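Reports > Grants > Proltavcombe Reading Rooms

Search reports Enter keyword

Overview Grants Partners Contact

Progress report to the Floneck Fund, submitted 3/22/25

The Proltavcombe adult literacy program enrolled 346 learners during the reporting period. Evening classes were filled at both sites, and 32 learners moved up to the intermediate level. The daytime class at Nakajima Hall started later than planned - the lease was signed in the second month of the term.
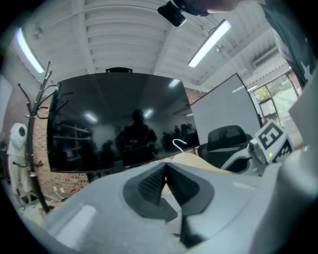 Spending on books remains within budget. The supplier, Kerneo, delivered 859 workbooks in two shipments, and the remaining large-print titles are on back order. Attendance dropped during the winter break and has since recovered at the Nakajima site. Tutors have asked for shorter placement tests, and a revised version is being prepared.
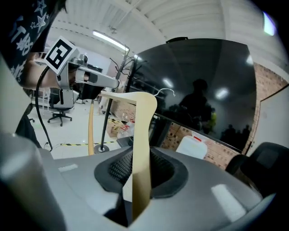 Kam-wah Fu wrote that the evening class should begin half an hour later, as many learners come straight from work and miss the opening exercise. The request will be reviewed before the June schedule is set.

Funds carried over from the first quarter will be applied to tutor training.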